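**Re: Door seal replacement on Vandetti chest freezer**

**mocanu_38** – 15 December 2023
The lid gasket on my Vandetti has hardened along the hinge side. Frost builds up inside the rim and the compressor runs most of the day. Is a new gasket worth fitting, or should I treat the old one first?

**porker12**
Treat it first. Clean the channel with dish soap, dry it, then go over the gasket with a hair dryer on low until it softens. Close the lid and leave it for 12 hours. Mine has held since July. 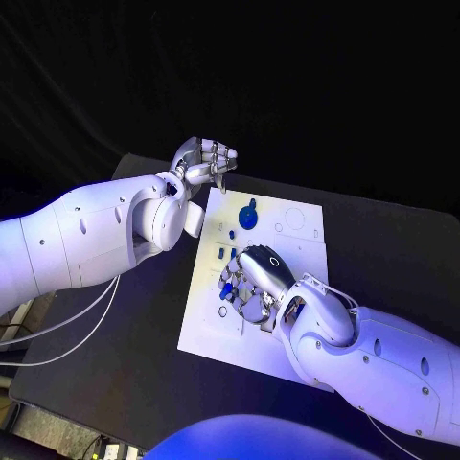 Check the hinges as well. If the springs are weak, the lid sits high at the back and no gasket will close that gap.

**trirovska**
Disagree on the heat. Once the vinyl is hard, the plasticizer is gone and warming it only hides the problem for a few weeks. Do the paper test – shut a strip of paper in the lid and pull. If it slides out freely at the hinge side, replace the gasket.

**porker12**
Five months is more than a few weeks.

**trirovska**
Depends on the age of the part. Mine was 4 years old and split at the corner the second time I heated it.
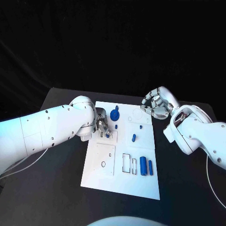 When you order, measure groove to groove, not outer edge to outer edge. Soak the new one in warm water before fitting to get the shipping folds out. Corners first, then the long sides.

**mocanu_38**
Paper slides out along the whole hinge side. Springs seem fine. The groove measures 38 inches on the long side, so I'll order to that. Does the Vandetti gasket press in, or is it held by screws under the lip?

**porker12**
Screws on the older lids. Lift the lip and look before you pull anything.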